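June, the rain gauge diary

Up at six to read the gauges before the kettle had boiled, which tells you how bad this has got. Two gauges in one small garden, and they still can't agree with each other. The old copper one by the beans had a good 0.4 mm more in it than the plastic one on the post, and the plastic one is meant to be the sensible choice! I wrote both down, as I've promised myself I will until the end of the month, and then had toast.

I rang Sohail Rind at lunchtime to moan about it. He's kept rainfall at Ticona for longer than I've kept anything, and he asked me three questions very quickly: how high is the rim, how far is it from the fence, and when did I last wipe out the funnel. I knew the first one. The fence is closer than it ought to be (twice the height of the obstacle is the rule, I know, I know) but there's only so much lawn and the washing line has to go somewhere. As for the funnel, well. I went out after the call and there was half a snail shell and a wad of blossom in it.

So that's one mystery partly dealt with. I cleaned it, poured a measured jugful through to check nothing was sticking, and got back what I'd put in, give or take the drops left on the sides. 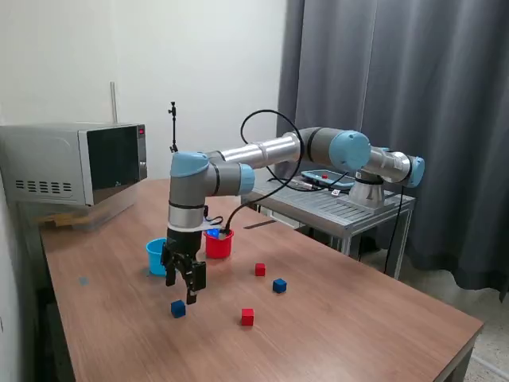 Evening, the yearly totals

Had a proper go at the old notebooks after tea. Giuliana Quispe lent me hers from Godora, eleven of them in a biscuit tin, and her handwriting is so much better than mine that I felt quite ashamed. Her best wet year comes to 2911 mm, up on the hill where the cloud just sits, and the driest one I've found so far is mine down here at 722. I had to add that one up twice. The two places are only a bus ride apart, and I've been on that bus with dry shoes at one end and a river down the aisle at the other, so I don't know why it surprised me.

What I'd like is to get both sets on the same sheet, month against month, and see whether our wet spells line up at all. I've done four years so far. It's slow going, what with her measuring at seven and me at nine for the first couple of years, and then there's the stretch when she was away and Jairo Carhuamaca did the readings for her and wrote "wet" on five mornings running. Just "wet"! I've left those blank and put a little pencil mark beside them.

The biggest single day in her books is 142 mm. I remember that day from down here, the lane went under and the hens had to come into the porch, but my own entry says 48 with a question mark after it, and I can't for the life of me think what the question mark was about. Did it overflow? Did I spill it? The gauge I had then held plenty more than that, so I don't think it can have run over. I've kept the figure and kept the question mark.
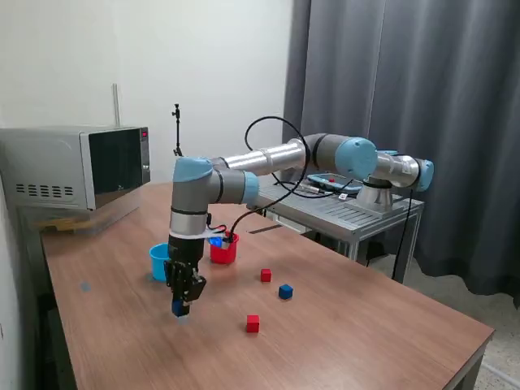 Anyway, the other thing about that day is the pressure, and here I'm in slightly better shape. I'd written the barometer down morning and night all that week, and you can follow it sliding down for two days beforehand and then coming back up in a hurry. Wilson Correa always says to tap the glass before you read it and Sheyla Muñoz always says you must never tap it, and I'd noted "tapped" or "not tapped" next to each one, which made me laugh out loud in an empty kitchen. I must have been trying to keep them both happy.

I didn't get as far as plotting it. The graph paper has gone missing again and I don't like doing it on the computer, the lines come out too smooth and I stop looking at the numbers. There might be a pad in the drawer under the stairs.

Sky at ten o'clock: high thin cloud coming in from the west, a bit of a ring round the moon, hardly any wind. Sheyla rang from Nitulach to say they'd had a shower before supper, though she'd been out and missed the start of it. Nothing here yet. Both gauges are wiped and empty, and I've moved the plastic one a yard further off the fence, so the washing line will have to come down before I can get at it in the morning. Alarm set for six. Must return Giuliana's tin before she wants it back, and buy pencils.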